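Evaluating the Uvora Simulation Kit for Gripper Practice Tasks
Project report, Robotics Elective
Emiliano Montoya and Peter Gajdoš

1. Purpose

Our department was offered a trial of Uvora, a simulation kit sold by Dandari for teaching robot manipulation. The question we were given was whether it could take over part of the lab hours in the second-year course. We had the trial license through February and used it on two lab computers.

2. What comes with the kit

The kit has a scene editor, a library of 304 objects, and a viewer that can be set to follow the gripper. There is also a scripting add-on called Brotar, which we did not have a license for. Objects are dropped into a scene from a side list. Most are household items and hand tools, with a smaller group of odd shapes meant to make grasp planning harder. We worked mainly with that smaller group.

3. Method

We built 14 scenes and ran a total of 966 grasp attempts, split evenly among them. Each attempt was logged by the kit and exported as a table. Peter built the scenes and Emiliano wrote the approach paths. For the curved objects we used the close view at the gripper, where clearance between the fingers and the object is easier to judge than from the room view.
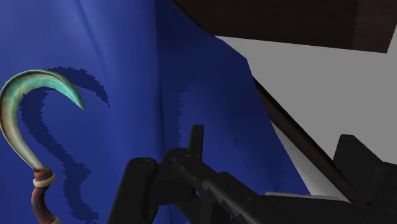
Figure 1. Gripper view in Uvora with the curved hook at left. The hook's shadow on the blue surface has stair-stepped edges.

4. Results

Installation took almost 6 hours over both computers, mostly because of a graphics driver that had to be replaced. After that the program ran without crashing. The scene editor was easy to learn, and Peter had a usable scene by the end of the first afternoon.

Object surfaces look good. In Figure 1 the blade goes from cream to turquoise with a slight gloss, and the cord binding near the handle can be made out. Shadows are weaker. The ragged outlines are a problem for anyone who wants to train a vision model on the output, and we did not find a setting that fixed them. For path planning they did not matter to us.

The export table leaves out the finger opening at contact. We had to write it down by hand from the viewer, which was slow.

5. Recommendation

We recommend Uvora for the path planning labs in the second-year course. We do not recommend it for the vision labs in its present version. The department should ask Dandari for a price with Brotar included before ordering.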